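We're into the second stretch of cloth handling in the bedroom, and I wanted to write down how it has been going before I forget the details.

The target Haruto Ikeda set at the start of January was 572 good demonstrations of cloth on a bed. As of this afternoon we have 507 recorded and 370 kept. The rest were thrown out, mostly for going too fast. When you hold the gripper yourself you forget that the arm has to follow the same path later, and it can't flick its wrist the way you can.
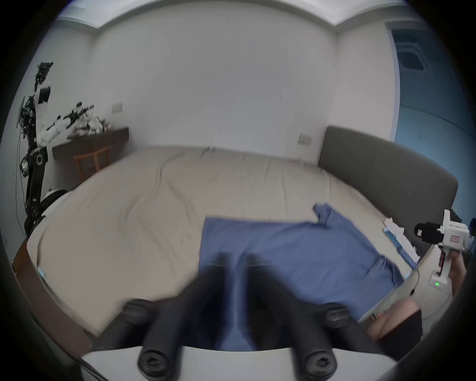 Ryota Tamura and I have settled on a rough way of working. One take is one move - go in over the cloth, close on a corner, lift, carry it across, let go. If the corner slips, we keep the gripper running and try again in the same take. I used to stop and start over, but Haruto asked for the recoveries to be left in, and he was right. The first model we trained at Norngate had only seen clean grabs, and when it missed it just hung there with its jaws shut.

The bed is harder than the table was. The mattress gives when you press on it, so it's easy to push the tips down too far and pick up a fold of sheet along with the cloth. I've started coming in at a lower angle and closing a little earlier. It feels clumsy, but fewer takes get thrown out. 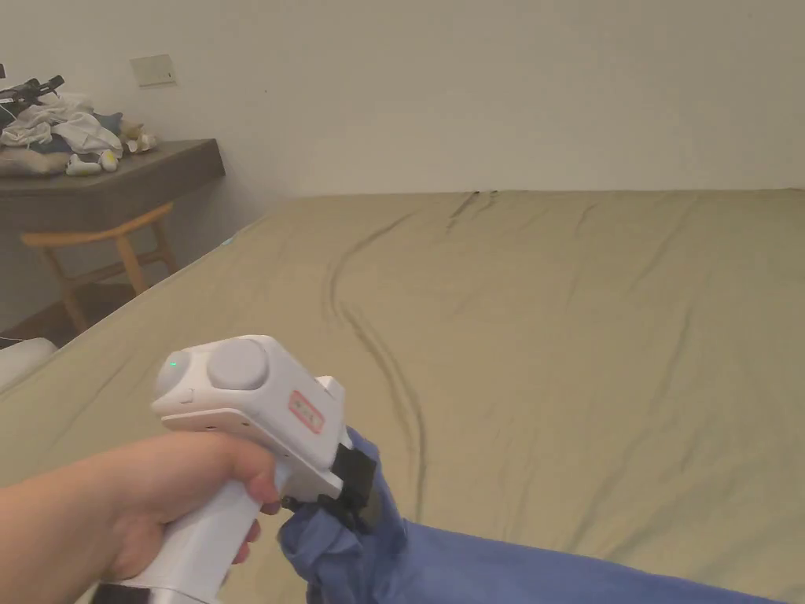
My wrist gets tired before anything else does. After 15 takes in a row I swap with Ryota, and you can tell from the recordings who was holding it. He goes straight for the corner and pulls. I tend to hover first, which wastes a second or two. Haruto says to leave both styles in for now and see what comes out of training.

We also tried driving the arm by remote control for part of the morning. It's slower, and I found it hard to judge depth through the screen, but what you record is by definition something the arm can do. I'd still go with the hand-held gripper for cloth. For opening drawers I'd probably choose the remote.

Next job is sorting through today's takes and labelling the slips. Then back to it tomorrow, with trousers if Ryota remembers to bring some.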